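Letulex Prayer Journal – Undated, 22 Weeks
Posted in April by Nicanor Garrido

Back in stock, finally. Same journal, new binding – lies flat now. 22 weeks, undated, start whenever. Two pages per week: requests on the left, answers on the right. Short psalm reading at the top of each. Ribbon marker. Ships from the Skolholm shop in two days, orders in by Saturday noon go out Monday.

Group packs of 6 if your doing it as a small group. Leader sheet included, seven questions, nothing fancy. 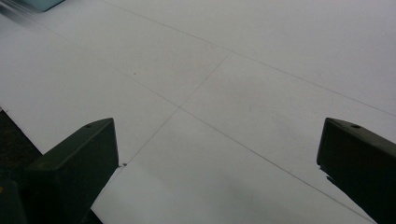 Esperanza Urquijo wrote in that she skips the weekly reading and just fills the left side every morning, then goes back at the end of the month for the right. "Some of those answers I would of missed completely," she says. "Wish there was more room for them, though."

More room is comming in the next printing – answer pages get extra lines. Current one stays at the old price till it's gone. Large print version too, no date yet.

Returns fine if you haven't written in it. Questions, use the form.

We use cookies to keep your cart working. OK / Settings

Contact | © Letulex, Skolholm | Back to top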